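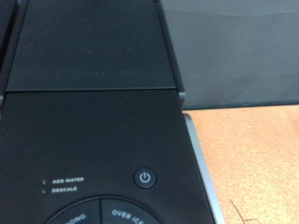 Über uns

Vomden schreibt Software für Roboterarme. Die Arme bauen andere, die Greifer auch, und die Kaffeemaschinen erst recht. Von uns kommt das, was dazwischen entscheidet: wo etwas steht, wie man hinkommt, wie fest man zupackt und wann man es besser bleiben lässt. Der letzte Punkt hat uns die meiste Arbeitszeit gekostet und taucht in Angeboten trotzdem nie als eigene Position auf. Vielleicht sollten wir das ändern.

Angefangen haben wir mit 3 Leuten und einem geliehenen Schreibtisch, der uns heute noch fehlt, weil er höhenverstellbar war. Der Name Vomden ist ein Überbleibsel aus der ersten Gründungswoche: Auf einem Notizzettel stand »vom, den«, der Rest war unleserlich, und die Domain war frei. Wer eine schönere Geschichte braucht, darf sich gern eine ausdenken.

Was wir machen

Unser Hauptprodukt heißt Pokix. Es ist eine Planungs- und Regelungsschicht, die sich zwischen Kamerabild und Gelenkmotoren setzt. Man beschreibt eine Aufgabe, Pokix zerlegt sie in Teilschritte, prüft die Erreichbarkeit, rechnet Bahnen und überwacht beim Ausführen, ob die Welt noch so aussieht wie beim Planen. Das tut sie selten. Deshalb steckt in Pokix inzwischen mehr Code fürs Umplanen als fürs Planen, und wir haben aufgehört, uns dafür zu schämen.

Dazu gehört Vilunetti, unser Werkzeug zum Aufzeichnen und Nachschauen. Vilunetti legt Kamerabilder, Gelenkwinkel, Kräfte und Planerentscheidungen auf eine gemeinsame Zeitachse. Klingt nach Buchhaltung, und das ist es auch. Die meisten Fehler, die uns Kunden als »der Arm spinnt« melden, sind nach zehn Minuten in Vilunetti ein vertauschtes Koordinatensystem. Die übrigen sind zwei vertauschte Koordinatensysteme.

Warum Kaffee

Unser Standardtest ist eine handelsübliche Kapselmaschine. Besucher halten das zunächst für einen Scherz und fragen dann, ob sie eine Tasse haben können. Dabei steckt in so einem Gerät fast alles, was Manipulation unangenehm macht: ein Bügel, der nur auf einer Kreisbahn will, eine Öffnung mit wenig Spiel, ein mattschwarzes Gehäuse vor dunklem Hintergrund, an dem Tiefenkameras gern verzweifeln, und Tasten, die man erst einmal finden muss. Gebaut wurde das alles für Menschen, die morgens um halb sieben noch nicht geradeaus schauen können. Das hilft einem Planer überhaupt nicht.

Die Kapsel ist der Teil, über den wir am längsten reden. Sie soll gekippt herangeführt, aufgerichtet und dann eingesetzt werden, und das in einer Umgebung, in der ringsum Deckel und Bügel im Weg stehen. Unsere erste Version rechnete die Bahn vorab komplett durch und hielt sich dann tapfer daran, auch wenn die Kapsel im Greifer verrutscht war. Die jetzige schätzt die Lage der Kapsel auf den letzten Zentimetern laufend neu und darf abbrechen.
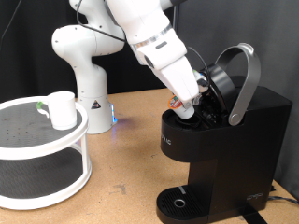 Pokix beim Einsetzen der Kapsel: kurz über dem Halter zählt die Schätzung der Lage mehr als die geplante Bahn.

Ein Testlauf besteht bei uns aus 100 Durchgängen mit wechselnden Startpositionen. Eine neue Version von Pokix geht erst hinaus, wenn sie zwei solche Läufe hinter sich hat, also 200 Durchgänge. Die Protokolle bewahren wir alle auf, auch die peinlichen. Besonders die peinlichen, denn aus denen sind unsere Regressionstests entstanden. Einer davon heißt intern »September« und erinnert an einen Monat, in dem der Planer jede Tasse für ein Hindernis hielt, dem man weiträumig ausweichen müsse.

Tassen sind inzwischen ein eigenes Modul. Der Henkel ist dünn, er zeigt gern in die falsche Richtung, und der Platz zwischen Abtropfgitter und Brühkopf ist für eine Hand bemessen, die von einem Ellbogen mit Erfahrung geführt wird. Pokix bewertet deshalb mehrere Griffe gleichzeitig und nimmt den, bei dem das Handgelenk danach noch irgendwohin kann. 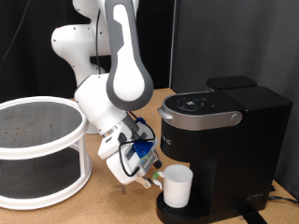
Greiffinger am Tassenhenkel, Tasse auf dem Abtropfgitter. Das Modul dafür hat mehr Parameter, als uns lieb ist.

Wie wir arbeiten

Wir sind heute 6 Leute, verteilt auf Regelung, Wahrnehmung und Planung, wobei die Grenzen spätestens dann verschwimmen, wenn etwas nicht geht. Wer einen Regler schreibt, steht auch selbst neben dem Arm, wenn er zum ersten Mal läuft. Das fördert vorsichtige Startwerte. Simulation benutzen wir viel und gern – geglaubt wird ihr nur bis zum ersten Kontakt.

Schnittstellen dokumentieren wir, bevor wir sie einbauen. Meistens.

Mit wem wir arbeiten

Unser längstes gemeinsames Projekt läuft mit Mikkelsen, einem Hersteller von Laborausrüstung. Dort geht es um Probengefäße statt um Kaffeekapseln, was den Kollegen dort sehr wichtig ist und dem Planer herzlich egal. Mikkelsen verdanken wir die Abbruchlogik in ihrer heutigen Form sowie ein Lastenheft, das wir Bewerbern zum Vorstellungsgespräch geben, um zu sehen, wer zurückschreckt.

Was wir nicht anbieten: schlüsselfertige Anlagen, Schaltschränke und Vorführungen, bei denen jemand hinter dem Vorhang mitsteuert. Für die ersten beiden empfehlen wir gern jemanden.

Kontakt

Wer einen Arm hat, der nicht tut, was er soll, schickt uns am besten gleich eine Aufzeichnung mit. Ein Satz dazu, was eigentlich hätte passieren sollen, spart uns beiden einen halben Tag. Telefonisch sind wir ab zehn Uhr zu erreichen, vorher läuft der Morgentest.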